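Home | Community Hall | Bookings | Notices | Contact

Nillport Hall: Spring Sale Walk-Through, Checklist and Comments

Checked by Orvokki Ahonen, with Maribeth Maglaya for the electrical items. March. Started 4:30 p.m., doors to stallholders the next morning at 7.

Marks used: OK, FIX (must be done before doors), WATCH (check again during the day).

1. ENTRANCES AND EXITS

1.1 Front doors open fully and latch back. OK.
1.2 Side exit to parking lot clear inside and out. FIX. Two stacks of folding chairs were standing within the door swing. Moved to the store room at 5:10 p.m.
1.3 Rear exit push bar. WATCH. Works, but needs a firm shove at the left end. Lahtinen has been asked to adjust it and has it on their list for the next visit.
1.4 Exit signs lit. OK. The one over the kitchen passage is dimmer than the rest.
1.5 Ramp handrail tight. OK. The loose bracket noted last fall has a new bolt.

2. FLOOR AND AISLES

2.1 Main aisle 60 inches or more between table edges. FIX. Row C was set too close to row B. The whole row was shifted toward the windows and measured again. Now fine.
2.2 Floor dry and free of tape ends. OK.
2.3 Entrance mats flat. FIX. The corner of the long mat curls up. Turned it over and taped the leading edge. It needs replacing before winter.
2.4 Posted limit for the main room is 388. Sign is in place by the coat racks. Door staff will use the hand counter.

3. TABLES

3.1 Leg locks engaged on all 108 tables. FIX. Table 11 would not lock and has been tagged and taken out of use. Please don't bring it back out because it is nearest the door. It has happened before.
3.2 Tops level, no wobble. WATCH. The older tables along the stage rock a little on the uneven boards. Wedges are in the blue bin.
3.3 Cloths clear of the floor on the aisle side. OK on the tables already dressed. Stallholders arriving in the morning need to be told. Pin or clip anything that hangs low.
3.4 Small goods kept back from the edge. Reminder only. Open boxes and trays should stand toward the middle or back, and pins and needles should be capped.
3.5 No stock stored under tables where it sticks out into the aisle. WATCH.

4. ELECTRICAL (M. Maglaya)

4.1 Extension cords in good condition. FIX. Two had cracked plugs and are in the discard box.
4.2 No cords across aisles. OK. Stalls wanting lights are all on the wall side.
4.3 One power strip per outlet, none chained. OK at time of check. I will go around again at 9.
4.4 Stedico heater in the lobby. Left off and unplugged. The cord gets warm near the plug and I want it looked at before anybody uses it.

5. KITCHEN AND COFFEE COUNTER

5.1 Extinguisher gauge in the green, tag current. OK.
5.2 Fire blanket on its hook. OK.
5.3 Urns away from the counter front. FIX. Pushed back against the wall, taps turned inward.
5.4 Pistura is bringing bread and rolls at 6:45 a.m. by the kitchen door. Keep the van space free and the passage clear of crates afterward.

6. FIRST AID

6.1 Kit stocked. FIX. No medium bandages and the burn gel was out of date. Both replaced.
6.2 Incident book and pen at the front desk. Book is there. Pen is not.

Open items at close: 1.3, 2.3 (new mat), 4.4, 6.2.

2 comments | 11 shares

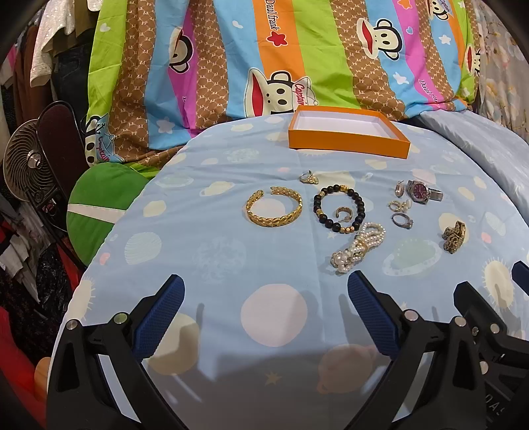
Jewelry and an open orange box on a light blue cloth.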